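Progress report to the Brakari Fund: Ekard repair and lending room, second period

Grant period covered: from the end of the winter opening hours to the end of May

**Where we are**

The lending room at Ekard opened to members on the first day of this period and has kept to its advertised hours since, apart from one week when the water was off in the building. The repair bench opened later than planned. The electrical inspection was put back twice by the contractor, and we did not want people plugging in mended kettles before it was done. The inspection has now been passed and the certificate is in the folder that went to your office with the last claim.

We had set ourselves a target of 100 members by this point and have reached it. Most live within walking distance. A smaller group comes in from the Gisto estate on the 34 bus, which stops across the road, and these members tend to borrow the heavier things and keep them for the full loan period. We have started letting them book a return slot by phone so they do not carry a carpet cleaner over the road and find the counter closed.

**Money**

Spending is in line with the budget except under two headings. Shelving came in under, as the Cattaneo warehouse was clearing out its racking and let us have it for the cost of collection. Insurance came in over. The first quote covered items on the premises only, and we needed cover for items out on loan as well.

The £4000 you awarded for tools has been spent in full. The largest single purchases were the carpet cleaner, a wallpaper steamer, two sewing machines and a set of ladders. We held back from buying a pressure washer. There is nowhere at Ekard to store one where it can drain, and the people who asked for it wanted it for the same few weeks in spring. We would like to come back to this in the next period if the yard shed is agreed.

Late fees have brought in very little. We did not expect them to, and the figure in the original budget was put in at the request of the landlord. We suggest taking it out of next year's forecast.

**Lending**

Demand has been uneven. Gardening tools went out as fast as they came back once the weather turned, and there is a waiting list for the strimmer. The sewing machines are borrowed steadily. Kitchen equipment has been slower than we thought it would be, with the exception of the large pans, which are taken for family parties and always come back clean.

The steamer has been a problem. It was returned three times with the same complaint, that it stopped after a few minutes. In each case the tank had run dry and the cut-out had worked as it should. We have taped a short note to the lid about filling it and there have been no complaints since.

Loan periods will change from the start of next month. At present everything goes out for a week. Members doing up a room have told us this is too short for ladders and dust sheets and longer than they need for a drill. We plan to move to 2 loan lengths, short and long, marked on each item by the colour of its tag.

**Repairs**

The bench has been open for less time than the lending room, so these notes are early ones. Lamps, toasters and vacuum cleaners make up most of what comes in. Many faults are simple – a fuse, a split hose, a plug wired badly by a previous owner. Where we cannot mend a thing we say so on the day and offer to strip it for parts, and most people agree to this.

Clothes repair was not in the original plan. It started when members borrowing the sewing machines asked for help threading them, and it now takes up one corner of the room during the evening hours. We have bought thread and needles from the small purchases line and would like your agreement to keep doing so.

**Storage of small parts**

Small parts have caused us more trouble than large ones. Drill bits, spare fuses, bobbins and machine feet were kept in biscuit tins at first, and time was lost at the counter tipping them out to look. We are changing over to shallow drawers with clear sides, so that the contents can be checked before anything is opened. The drawers need fronts that are easy to get hold of, as several members have stiff hands, and a round knob like the red ones on the little two-drawer unit is the sort we have in mind. Deep drawers will be kept for cable and hose only.

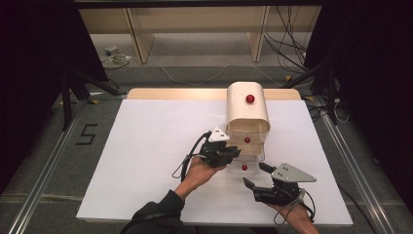
The tagging system is the other half of this work and it is further behind. Every item on loan needs a number that matches the book, and the first batch of card tags did not survive the damp in garden sheds. We have moved to plastic ones tied on with cord. Small attachments are harder, and anything that would fit one of those see-through drawers is usually too small to carry a tag of its own, so we will number the drawer and list its contents in the book. This should be finished before the autumn.

**Difficulties**

The front door remains hard to open from a wheelchair. The landlord has accepted that it needs replacing but has not given a date. In the meantime there is a bell at the right height and someone goes to the door.

Opening hours are still too short for people who work shifts. We tried an early opening at 7.30 in the morning during March. It was used, mainly for returns, but it left the evening session short of people at the counter. We would need paid hours to offer both.

**Next period**

- Bring in the new loan lengths and coloured tags
- Finish numbering the small parts storage
- Settle the yard shed with the landlord, with drainage
- Price a second strimmer
- Send you a costed request for paid counter hours

The claim form for this period is attached separately, with receipts in the order of the budget lines. The receipt for the second ladder is a copy, as the supplier kept the original for the guarantee.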